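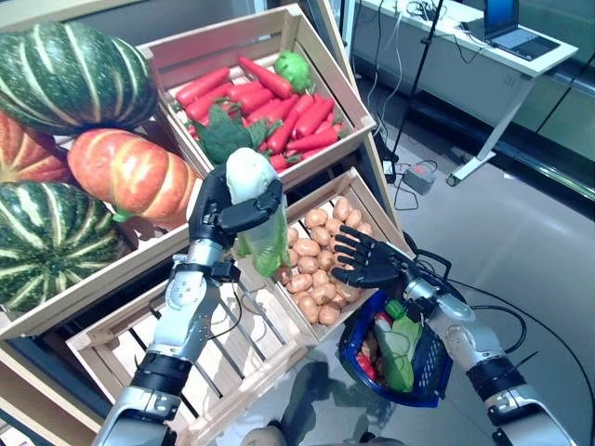 Skilton, August

Thread: Can any of these things do a grocery run yet?

mahsa_n
My sister manages a produce store and asked me if she should expect robots picking online orders in the next couple of years. I said no, then went looking and now I'm less sure. The one in the picture has a basket on one arm with a few vegetables already in it and a bagged cabbage (napa or bok choy, I can't tell) in the other hand. Five fingers, not a suction cup. Is this close to useful or is it still a lab thing?

grarov_fan
Lab thing. Look behind the crates, there's a desk with a laptop and cables. Crates of carrots and potatoes at a handy height are the easy version of a store. Put it in a real aisle at 5 p.m. with carts and kids and get back to us.

Debashish H.
I worked order picking for six years. The walking part I'd hand over tomorrow. What I don't see a machine doing is the choosing. Our rate was 40 lines an hour and a good picker beat that while turning every tomato over to check for soft spots.

vythai
You can train a camera to grade tomatoes. Packing houses have sorted fruit by camera for a long time. The hard part is the bag. Thin plastic slides around, and the hand has to hold the cabbage through it without crushing the leaves.

Debashish H.
Sorting on a belt is one thing. Digging through a heap for a good one is another. Potatoes roll when you pull one out.

grarov_fan
Agree with Debashish. Also that pumpkin on the left. I'd like to see it lift that with one hand.

vythai
Most people use two hands for a pumpkin.

mahsa_n
Fair. What about the basket, though? Carrying it on the forearm is how I do it. I would have guessed a cart.

Bukola A.
I do maintenance at the Mevmont warehouse. We have arms that pick boxed goods all night and they're fine. We tried loose produce for a while and went back to people. Out of 741 test picks of leafy stuff, 50 had to be redone by hand, and each one of those stopped the line. A person drops a lettuce and just picks it up again.

vythai
That's under seven percent. I've had grocery deliveries worse than that.

Bukola A.
Under seven percent on a good week, with the same crates in the same place. I wouldn't plan a store on it.

cuong_la
Depends on the job. Restocking overnight with the doors closed, nobody in the way, slow is OK — I could see that before picking orders. At home I'd just want something to put the groceries away. Has anybody seen one do a fridge?

Debashish H.
Seen clips. No idea how many tries they took.

mahsa_n
OK, I'm telling her not to change her hiring for now. She has two openings if anyone is near Skilton, early shift, mostly produce.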